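Bench rules, June version

Rewrote our rules for the two-arm bench at Brollthorpe. Old ones ran 12 pages, no one read them. Now one sheet.

Speed cap 200 mm/s when anybody's in reach. Hand on the e-stop, not near it. Cables off the floor where poeple walk. Kettle unplugged before the arms get power, Enikő wants that one in bold. Grippers open before you reach in for a cup or bowl.
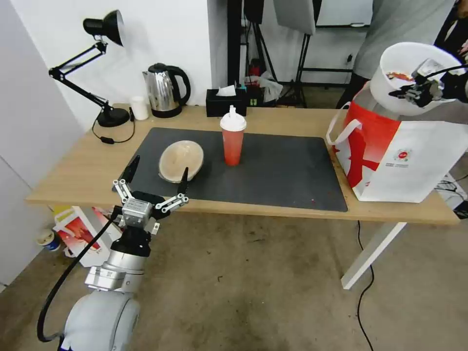
Still to sort

Handover distance. 45 cm feels tight to me. More when teh Parnus manual turns up.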